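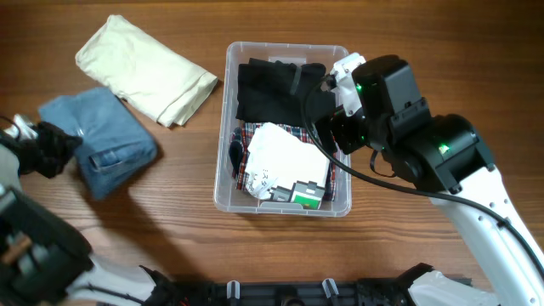 Grollidero two-arm station, clothes packing task, seen from the head camera.

Grollidero Two-Arm Recording Station

The Grollidero is a table-mounted pair of arms for recording handling tasks that will be used to train a policy. An operator guides both arms through the task while the station saves joint positions, gripper opening and the head camera view to one file per attempt.

Ondell supplies the station with task sets. The one shown is Hostel, our clothing set: folded garments go from the table into a clear plastic bin. It mixes denim, plain dark items, checked cloth and creased white fabric, so the recordings cover a fair spread of colour and thickness.

What you get
2 arms with grippers
Base rail and clamps
Head camera and mount
Recording software, one licence
Hostel task sheets (35 starting layouts)

Garments and bins are not included. Any clear bin that fits between the arms will do.

Recording
Maximum attempt length: 70 seconds
Failed attempts are kept and tagged separately. Delete them at export if your training code can't use them.
Re-run the camera check after moving the table.

Operator training
Half a day, on site or at our workshop. Syafiqah Ong runs the workshop sessions every Wednesday. Most new operators need 40 practice attempts before we suggest keeping their data.

Compatibility
Files open in Orlandini without conversion. For other formats, ask Orest Boiko for the export script.

Orders placed now ship in August.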